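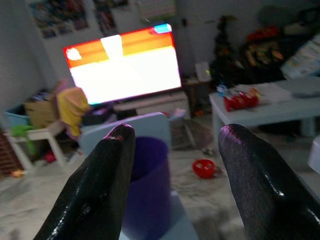

손목 카메라 화면. 두 손가락 사이에 보라색 컵.

2023년 12월 15일, 동아리 작업 노트

컵 집기 과제 계속. 이번 학기 프로젝트 이름은 Mano로 굳었다. Bonsu를 밀던 쪽은 아직 삐쳐 있음.

손목 시점으로 보면 손가락이 화면 아래를 다 잡아먹는다. 오른쪽 손가락은 오늘도 흐릿하다. 초점거리를 더 만져 봐야 소용없을 것 같고, 브래킷을 5 mm 올리는 쪽으로 간다. 도면은 공유 폴더에 있는데 파일명이 또 "최종_진짜최종"이다. 범인은 나다.

노출도 문제. 뒤쪽 TV가 하얗게 날아간다. 자동 노출을 끄고 고정값으로 다시 잡을 것. 손가락 표면 반사도 거슬려서 무광 테이프를 붙여 보기로 했다.

데이터는 지금까지 1,432개 에피소드. 그중 36개는 라벨에 컵이 "cap"으로 들어가 있다. 모자를 집는 로봇이 목표였다면 순조로운 출발이다. 스크립트로 일괄 수정하고 원본은 백업해 둘 것.

배경에 크리스마스트리며 포스터며 잡다한 게 많은데 치우지 않기로 합의. Lillerville 대회 규정에 "생활 공간"이라고만 적혀 있어서 이 정도 어수선함은 훈련용으로 쳐준다. 청소하기 싫어서 나온 결론이라는 의견도 회의록에 남김.

다음 할 일
- 브래킷 재출력
- 노출 고정 후 500개 추가 수집
- Tanport에 손가락 패드 견적 재문의 (5월에 보낸 메일 답장 아직 없음)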